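4. Workspace Calibration and Motion Planning

4.1 Cell-based workspace model

The planner described in Section 3 needs a target position for each pick and a target position for each place. Our first version of Kenville took both as continuous coordinates in the robot base frame. This worked when one person set up every trial, but it made it hard to repeat a layout on another day, and two operators who were asked for the same layout often produced different ones. We therefore moved to a cell model. The table is covered with paper and divided by tape into cells, and a layout is stored as a list of pairs, each giving an object label and a cell index. The tape is a guide for the operator. The software keeps its own copy of the grid as a set of corner points and does not look for the tape at run time.

Corner points are recorded once per setup. The operator jogs the arm until the closed fingertips touch a tape crossing, presses a key, and moves to the next crossing. Kenville fits a homography from cell indices to base-frame coordinates using all recorded crossings and reports the residual for each one. A crossing with a residual above 2 mm is flagged and has to be touched again. The tape is laid by hand and is never quite straight, so we do not force the cells to be square. Each cell center is computed from the fitted corners of that cell.

4.2 Perception

Block detection runs on color images from a fixed camera. Pixels are converted to HSV, thresholded with one range per color, and grouped into connected regions. Regions smaller than a minimum area are dropped. For each remaining region we fit a minimum-area rectangle and take its center and its long axis. The center is projected to the table plane, and the long axis sets the yaw of the gripper.

Two problems came up often enough to need their own handling. The first was confusion between the red block and the pink bin. Under some lighting the shaded side of the bin falls inside the hue range for red. We now mask out the footprint of the bin, enlarged by a small margin, before the red threshold is applied. The second was partial occlusion by the wrist. When part of a block is hidden, the fitted rectangle is too short and its center moves toward the visible side. Kenville compares the area of each region with the area expected for that cell and marks the detection as partial if the ratio is low. A partial detection is never used for a grasp. The arm moves to its home pose and a new image is taken.

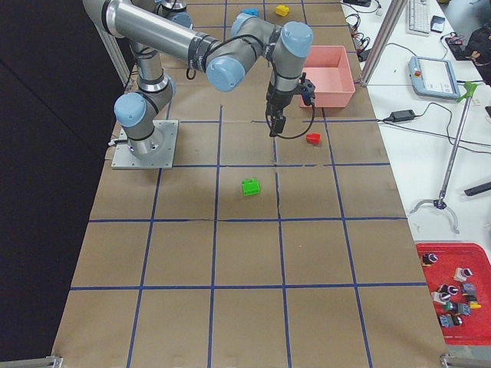
Detections are passed to the planner together with the cell they fall in. If a region spans two cells, it is assigned to the one that contains its center, and the measured position is used for the grasp. Cell centers are used only for placing.

4.3 Planning and execution

Each pick-and-place action is broken into five motions: approach, descend, lift, transfer, and release. Approach and transfer are planned in joint space by Brastia, our wrapper around a sampling-based planner. Descend and lift are straight vertical lines in Cartesian space and are checked for joint limits before anything moves. If the check fails, Brastia tries the same grasp with the yaw turned by half a revolution. If that also fails, the action is reported as unreachable and the trial is stopped.

The collision model contains the table, the bin walls, the frame posts, and the blocks that are not being moved. The gripper cable was missing from the first model. It leaves the side of the gripper in a wide loop, and during early tests it rubbed against the bin on some transfers. We added a capsule around the loop, which made the gripper larger to the planner and raised planning time slightly. Transfers into the bin now come in from directly over the opening.

A time limit of 2 s applies to each joint-space query. Queries that reach the limit are retried once with a new random seed. Paths are shortened and then sent to the controller with speed capped at 60 percent of the rated joint speed.

4.4 Test procedure

We ran 176 trials between February and September 2022. Each trial started from a layout file drawn at random by a script. The operator placed the blocks by hand, and Kenville compared the detected cells with the file before the arm was allowed to move. A mismatch stopped the trial and printed the cells that disagreed. Most mismatches were blocks set down one row off.

All commands, joint states, images, and detections were written to a single log per trial with a shared clock. The logs were replayed offline with Evangelista, which runs the perception code on recorded images and repeats the planning queries with the recorded seeds. This allowed us to change thresholds and see the effect on earlier trials without running the arm again. Replay does not model contact between the fingers and the block, so grasp outcomes in Section 5 come only from the physical trials.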